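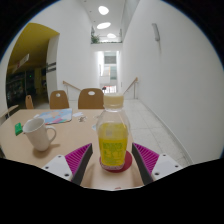 Hausgemeinschaft Zarkow – AG Gemeinschaftsraum

Betreff: Re: [Hausliste] Untersetzer, Ringe auf dem Tisch und wem gehört der Schlüsselbund?
Von: Rasha Najjar
Datum: 5. Oktober 2024

Hallo ihr Lieben,

danke Asger fürs Anstoßen! Ich wollte sowieso schon längst was zum Tisch schreiben, und dann kam mir die Abrechnung dazwischen (kommt noch, versprochen).

Asger Toft schrieb:
> Moin zusammen,
> ich hab im Februar den großen Tisch abgeschliffen und geölt, und jetzt sind
> schon wieder zwei Ringe drauf, einer davon richtig dunkel. Können wir bitte
> alle die Untersetzer nehmen? Die liegen im Regal, gleich neben den Spielen.
> Und falls jemand weiß, wie man die Ringe ohne Schleifen rauskriegt, immer
> her damit. Ich hab noch 400er Papier im Keller, aber auf die Staubwolke hab
> ich ehrlich gesagt keine Lust.
> Gruß, Asger

Also, zu den Untersetzern: bin voll dafür! Die Flasche mit dem gelben Zeug steht ja schon vorbildlich auf einem von den roten, der weiße Becher daneben leider direkt auf dem Holz. Bei kalten Getränken finde ich die roten sowieso am besten, die sind ein Stück größer als der Flaschenboden und es läuft nichts drüber. Wenn sie nicht für alle reichen, bring ich noch welche aus Kork mit, die liegen bei mir nur in der Schublade rum.

Zu den Ringen: Meine Mutter nimmt bei hellen Flecken ein Baumwolltuch und ein lauwarmes Bügeleisen, ganz kurz drauf und gleich wieder runter. Hat bei unserem Esstisch geklappt, bei dem dunklen Ring wär ich aber skeptisch. Lionel, du hattest doch mal so eine Paste von Bundgaard für deine Kommode – ist davon noch was da? Sonst probieren wir es erst mal an der Unterseite, da sieht es keiner.

Dann noch der Kleinkram. Hinten auf dem Tisch liegen Schlüssel, und meine sind es nicht, die hab ich gerade in der Hand. Direkt daneben ein kleiner weißer Zettel. Wer die Schlüssel vermisst, bitte melden, ich leg sie heute Abend in die Schale bei Wohnung 13. Der Zettel kommt auch mit rein, falls ihn noch jemand braucht. Und das bunte Blatt in Hellblau und Rosa, ist das der Prospekt, den Zihan rumzeigen wollte? Wenn sich keiner rührt, hänge ich es an die Pinnwand, ins Altpapier kann es dann immer noch.

Ach ja, und angebrochene Flaschen bitte wieder mitnehmen oder mit Namen in den Kühlschrank stellen. Halb voll auf dem Tisch trinkt die am Ende doch niemand mehr, und ich kipp sowas so ungern weg.

Asger, sag Bescheid, wann du an den Tisch willst, dann räum ich vorher alles ab und komm mit dem Bügeleisen hoch.

Liebe Grüße aus dem zweiten Stock
Rasha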